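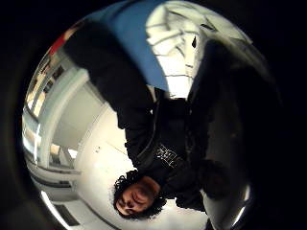 Carnet d'atelier — pince à main n° 3
Juin, 16 h 40, par Rizal Kwok

Caméra de la pince : image à l'envers

Reprise après remontage de la tête. La caméra voit, la fenêtre éclaire, les cheveux bouclés sont nets, et le menton est plus haut que le front. Le module est donc vissé à 180 degrés. Je l'ai remonté moi-même ce matin, inutile de chercher un coupable plus loin.

Pour mémoire, la bride Skasero accepte les deux sens sans protester. Même entraxe, mêmes vis, aucun détrompeur. Le plan montre une flèche que la pièce n'a pas.

Tentation de corriger dans le logiciel. Vorard a bien une case « rotation », mais elle ne tourne que l'aperçu, pas l'enregistrement. On s'est déjà fait avoir sur la pince n° 9. Je démonte.

Ce que j'ai fait :
- Coupé l'alimentation, débranché la nappe côté caméra. Le loquet est fragile, on le soulève à l'ongle, pas au tournevis.
- Sorti les quatre vis, tourné le module d'un demi-tour, nappe repassée par la gauche. Elle arrive juste. En tirant un peu elle arrive très bien, mais je préfère ne pas tirer.
- Trait de feutre blanc sur la bride et sur le boîtier. Les deux traits face à face = haut en haut.
- Frein filet faible sur les vis, une goutte. La dernière fois quelqu'un avait mis du fort et on a perdu une tête de vis et une après-midi.

Remis sous tension à 17 h 25. Image droite. Le bord noir est toujours là tout autour du cercle, normal avec cet objectif, merci de ne plus ouvrir de ticket là-dessus.

Calibration refaite avec la mire Nugroho, 100 vues. Première passe refusée : j'avais gardé l'ancien fichier de paramètres, celui d'avant le demi-tour. Deuxième passe acceptée. Exposition laissée en automatique, la fenêtre crame de toute façon en fin de journée.

Ouverture et fermeture des doigts : 685 cycles sur le banc Drikus, puis j'ai arrêté parce que le banc couine et que je partage le bureau. Pas de jeu visible à la bride, traits toujours alignés.

Reste à faire :
- graver une vraie flèche sur les brides, le feutre partira au premier coup d'alcool ;
- vérifier le sens de la caméra sur les autres pinces avant la prochaine série ;
- graisser le banc. Pas moi.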